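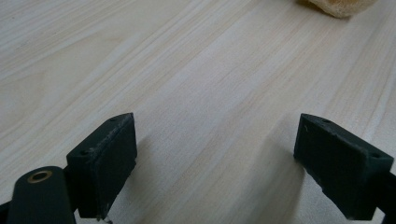
Tabletop, bench room. Grain runs on the diagonal from here.

December, 4:10 pm

Table finish, second look. Veerle Wouters wants a yes or no on whether we keep this top or swap it, and I still don't have one I'd sign. The claim in the group is that the Hotier oil "evens out" pale wood. I don't see it. The grain is as stripy as ever, tan next to nearly white, and one part of the surface looks warmer than another. Anum Rana says that is the light. Could be. She said the same about the shelf, and the shelf was later found to be two different woods.

What I did after lunch: cleared the top, wiped it down with plain water and a cotton rag, let it sit 20 minutes, wiped again. No soap this time. Last time somebody used the Titix spray first and then we argued for an hour over whether we were looking at the wood or at the spray. Please leave the Titix in the cupboard until this is settled.

Specks. There are a few darker ones scattered over the surface. Xiaoyan Cheng thinks they are in the wood. Zixuan thinks they are burn dust from the old soldering corner. I went over one with a fingernail and it stayed put, which proves very little. Try a damp melamine sponge on a single speck, near an edge, and write down which one. If three people each rub a different one we will learn nothing.

What is it made of? The order sheet says "solid, light" under item 521 and that's the whole entry. Parkus sold it to us and Parkus also sold us the "solid" drawer fronts, so I'm not taking their word. From above it could pass for pine. It could also be a veneer over something cheaper. The long fine lines don't tell me either way. Somebody should get down on the floor with a flashlight and look at the underside and the end, where the lines ought to carry through if it's the real thing. My knees say Zixuan.

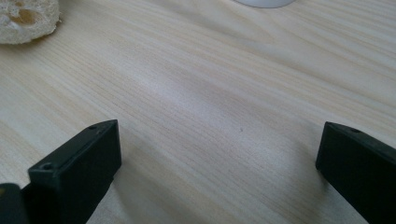 The shine bothers me more than the stripes do. Stand at the window side and there's a soft whitish patch near the middle where the grain half disappears. Xiaoqing Wei calls it wear from people leaning on their forearms. I'd want to see it from the other side of the room before I believe that, with the blinds down and then up. If it moves when I move, it's just reflection and we can stop talking about it.

Kang wax: I have the sample tin and have not opened it. The label promises a "dry matte surface in 10 minutes." We'll see. Test it on the offcut first, 2 coats, and leave half the offcut bare so there is something to compare with. Do not put it on the table.

To do
- underside and end grain, flashlight
- one speck, sponge, mark the spot
- blinds up / blinds down, same chair
- ask Parkus for the material in writing
- Kang on offcut only

Told Veerle she gets her answer when the underside has been looked at. She wasn't thrilled.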